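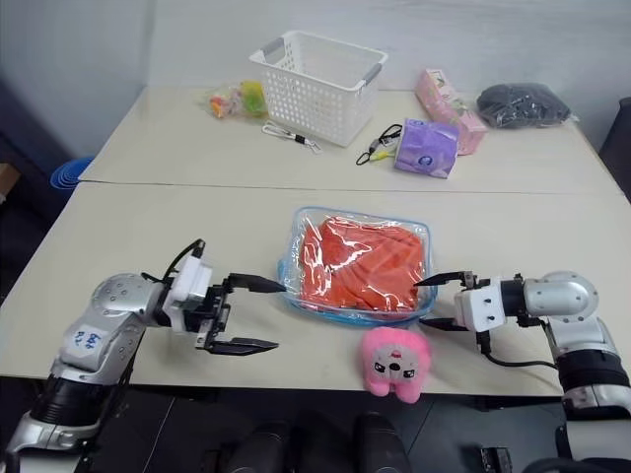 Clear plastic remains the hardest ordinary material on the packing bench. A zip bag throws glare back at the camera, its edges vanish against a pale tabletop, and depth sensors tend to read straight through it to the cloth inside.

Wegener, which tests two-armed machines at its Furkville shop, spent 500 hours last year on sorting and bagging soft goods. Its log lists 1444 attempts at picking up a bagged garment and placing it in a basket. The arms finished 666 without help. Most of the failures came at the first pinch, when one finger slid over the film or both closed on air.

Two arms help. One can hold an edge while the other works the zipper, but the timing has to be set within a narrow range, and a creased bag shifts under light pressure. Rigid boxes gave little trouble. Plush toys fell between the two.

Speed is the other limit. A completed pick took nearly 8 times as long as the same job by hand. Driltorov, a supplier of fingertip pads, is working on a softer grip surface, with bench trials due in October.

Related
Laundry folding: the Clollham trials
Why grippers still drop socks
Suction or fingers? A shop-floor comparison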